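Boxes of bags, wrap and such: getting them out of the drawer

Quick one. Drawer was jammed again, wouldn't open past the halfway point, so everything came out and this is what I do now. Works for bags, cling wrap, foil, parchment, straws, anything that comes in a long cardboard box.

Get a bin first. Open top, rounded corners, plastic. Futano does a long low one, Vilta a shorter one with taller sides. Either. Measure the drawer or shelf BEFORE you buy, inside not outside, and take off a bit for the lip. I have bought the wrong size twice.

Long side of the bin goes front to back. Not across. You pull it out like a file drawer and flip through. Across, you only ever see the first box and the rest get forgoten.

Boxes on edge. Laid flat they stack up, and the one you want is on the bottom every time. On edge you can grab one without moving the others. If they flop over, the bin is too wide. Stick a piece of cardboard down the side, or a folded dish towel.

Count on the panel facing you. Most boxes say how many somewhere, 100 or whatever. Turn it so you can read that and you know what you've got without digging. Sounds fussy. Takes one second.

Big box, few bags left? Don't keep the box. Rubber band round the bags, write the size on masking tape, stand them up at the front. Use those first.

Wrap with a cutter strip stays in its box, obviously. Push in the little tabs at the ends if it has them, they hold the roll so it doesn't jump out when you pull. I went years not knowing about the tabs.

Torn flap: packing tape on the outside only. Tape inside catches the bags.

Don't fill the bin all the way. Leave a hand's width. You need it to get your fingers in, and there's always one more box coming home from the store.

Do the sorting on a table, not the floor and not the kitchen counter. Counter has the toaster, the mail, crumbs. Bare table, nothing on it but the bin and the box you're working on. One box at a time. Pick up, check it, wipe it, in the bin, next.

Wiping: dry cloth for cardboard. A damp one takes the print off and leaves the corners soft. Bin itself gets dish soap and warm water, then dry it properly, seams too. Put boxes in a wet bin and you will be doing this again in a month with mold.

About the table. If it's a light wood-look top, check it against the light when you're done. Get down low by one end. Glare shows up smears you can't see standing over it, and little specks too. Wipe with the grain, one pass damp, one pass dry. I use the Kelemen cloths but an old T-shirt is just as good. Skip furniture polish on laminate, it goes streaky and then everything slides.

Got a cable hole in the tabletop? Mind it. Twist ties go down there, bread clips, small lids. I lost 4 twist ties in one afternoon. Put a jar lid over it while you work. And run the cloth around the rim, crud collects in the ring.

Labels. I tried the Undstead ones, peeled off in the cold pantry. Masking tape and a marker. Label the short end of the bin, the end you see on the shelf, otherwise no point.

Where it goes after: waist height if you use it daily. Foil and parchment can live higher. Nothing heavy on top, the boxes crush and then the bags wont pull out straight.

Redo it every October, before the holiday baking. Ten minutes if you kept it up. Longer if you let people just throw things in, which they will.

Box with the 100 on it, cream bin, then the tabletop. 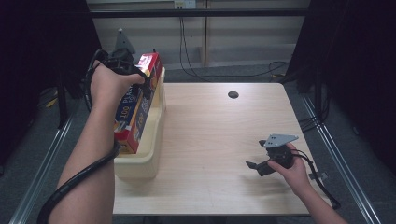
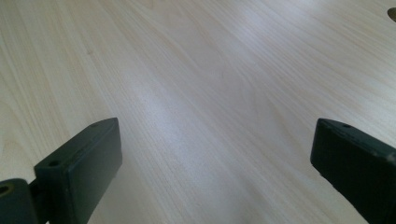 Page last changed: 3/28/23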